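Skalstead Adult Learning
Running a Small Household, evening course
Handout 3: The small fridge and what goes in it
Notes by Ida Wiegand

Welcome back, and thank you to everyone who brought in their shopping lists last time. I've read them all with great pleasure, and I'm sorry to have kept them so long (I wanted to copy out the one with the pickled beetroot). This handout goes with the evening on small fridges, the sort that stand on a table or a worktop and hold a day or two of drinks and perhaps some butter. Several of you live in one room, or look after a parent who likes something cold within reach of the chair, and in both cases a small fridge earns its place if you treat it kindly.

Before you fill it

Let a new fridge stand upright for a few hours before you switch it on, particularly if it came home on its side in the back of a car. The booklet will tell you how long, and if you've lost the booklet the makers generally put them online. Wipe the inside with warm water and a little bicarbonate of soda, dry it with a clean tea towel, and leave the door open while you have a cup of tea. Then close it, plug it in and leave it empty overnight if you can bear to. I never can, I must admit, but Yi-an Kwon, who took this course before me, was very firm on it and her milk always lasted longer than mine.

Where to stand it

Choose something level and sturdy. A table is perfectly good, provided it doesn't wobble when you lean on it. Leave a gap behind for the warm air to get away, keep it out of the sun, and keep it well away from the cooker. Think about the door as well. People measure the fridge and forget the door, and then find it opens against the wall or the bread bin and they're reaching round it for the next ten years. Open it as wide as it will go and see what it meets. Many small fridges let you move the hinge to the other side, and it's a job worth doing on the first day, while the thing is still empty and light.

Mind the lead, too. It should run down behind the table and not across anywhere you walk.

The shelf

Most of these little fridges have a single wire shelf, and nearly everyone leaves it wherever it was when they took it out of the box. Do try it at different heights. Stand your tallest everyday bottle on the floor of the fridge, set the shelf just above it, and see what's left over the top. If you mostly drink from cans, you can have the shelf lower and gain a useful space above for a dish with a lid. A wire shelf lets the cold air move about, so please don't line it with foil or kitchen paper, however neat it looks.

Cans stand very steadily on the floor of the fridge. On wire they can tip a little, so put them towards the back, where the door won't knock them.

Loading the drinks

Take everything out of its cardboard first. Put the new drinks at the back and bring the older ones forward, just as they do in the shops.

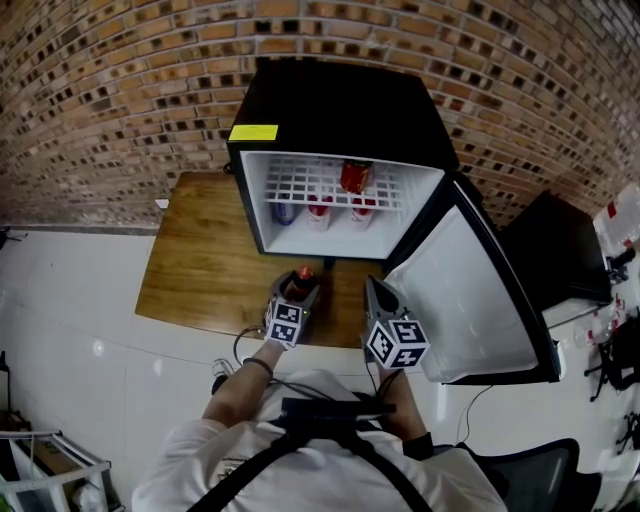 Bottles are the awkward ones. They are taller, they roll if you lay them down, and a bottle pushed in at an angle will hold the door open by a finger's width all night without your noticing. I like to sit down to the job when the fridge is on a table, so that I'm looking straight into it and can see where a bottle will fit before I let go of it. Check the cap is done up tightly. Then close the door slowly, and open it once more to make sure that nothing has leaned over.

Leave a little room between things. A small fridge packed to the roof takes an age to cool, and warm drinks put in all together will warm up whatever was already there. If you are expecting company, put half in the evening before and the other half in the morning.

Labels

A sticky label on the outside is a great help in a shared house. Keep it short: a name, or the day the milk was opened. Peel it off when it's out of date, or you'll stop reading any of them. At Merna House they had 30 residents and one very busy fridge, and a fresh label each morning kept the peace for up to 2 weeks at a time.

For next time

Please empty your own fridge, whatever its size, wipe the shelf, and put everything back in an order that suits you. Write a few lines on what you moved and what you found at the back. Bring a clean jar with a lid as well, as we'll be starting on leftovers. The room is open from half past six and the kettle will be on.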